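Fitilach Picture House: pre-screening safety checklist, with comments

For the one-night return of "Lemer", the film that emptied this same hall the first time it played. The distributor, Ernico, believes audiences have had time to reconsider. We have 108 seats and an open mind. Walk the building on Friday afternoon, mark each line, and write legibly.

1. Main entrance and lobby
Doors open fully, both leaves: PASS
Floor mat flat, no curled corners: PASS, after a boot was applied to it
Poster stand stable: FAIL. The cardboard cutout of the leading man leans toward the ticket window and fell twice during the walk. Lay him down behind the coat rack until someone finds a sandbag.

2. Exits
Left exit clear: PASS
Right exit clear: FAIL. Blocked by boxes of leaflets from the first release. Ernico printed 1,000 of them and I don't believe one has left the box. Moved to the office, rechecked, PASS.
Exit signs lit: PASS on the left, dim on the right. You can read it if you already know what it says. Replace the bulb before doors.
Push bars work from inside: PASS

3. Snack counter
Power strip not overloaded: PASS. Kettle and popcorn machine are on separate outlets, as agreed after the last time.
Kettle cord clear of the walkway: PASS
Shelf brackets tight: one loose screw, tightened
Dry goods off the floor: PASS
Extinguisher in its bracket, needle in the green: PASS
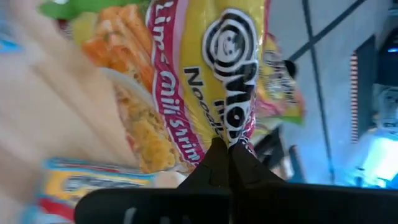

Uldis Raudsepp wrote in the margin that he wants the right exit checked again once people are seated, as the boxes have a way of drifting back, and that during the first run the whole crowd left through the left door in under a minute, so at least we know it works. He also asks that the director be kept off the balcony. I have added both points to section 6.

4. Auditorium
Aisle lights: 8 per side, all working on the left. Two out on the right, rows F and K. Order placed.
Seats bolted down: PASS, with one exception. Seat C4 rocks. Tape it off and do not sell it. It was not sold last time either, but then neither was most of row C.
Carpet edges: PASS
Balcony rail: firm. Pushed hard in several places by a person of generous weight (me).
Nothing hanging from the ceiling that shouldn't be: PASS. The leftover premiere banner is down and folded.

5. Projection booth
Vent fan running: PASS, loud. Shut the booth door, or the quiet love scene will have a helicopter in it.
Cables taped: PASS
Booth ladder: second rung cracked. FAIL. Out of service, tagged, and moved where it can't be borrowed.
Test reel: ran the first ten minutes. Picture steady, sound fine. Opinions on the content are outside the scope of this form, though I did fill most of the margin before I remembered that. 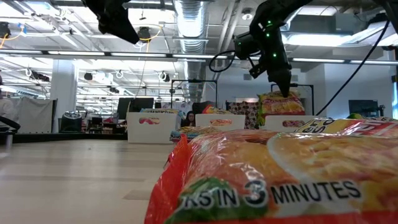

The sound check came next, and the rear speakers buzz on anything below a cello. The composer, Jaber, favors things below a cello. Turn the rear pair down a notch and check that the speaker brackets haven't worked loose. Left bracket PASS, right bracket needs a washer.

6. On the night
One usher at each exit from doors to credits.
Right exit looked at again once the house is seated.
Director seated in the stalls, on the aisle, near a calm person.
No filming of speeches from the stage steps. The last one blocked the stairs and was seen by far more people than the film.
House lights up slowly at the end, or whenever the last guest leaves, if that comes sooner.

Still open: right exit bulb, aisle lights F and K, speaker washer, new ladder, sandbag for the leading man.

Contact the front office | Copyright Fitilach Picture House | Back to top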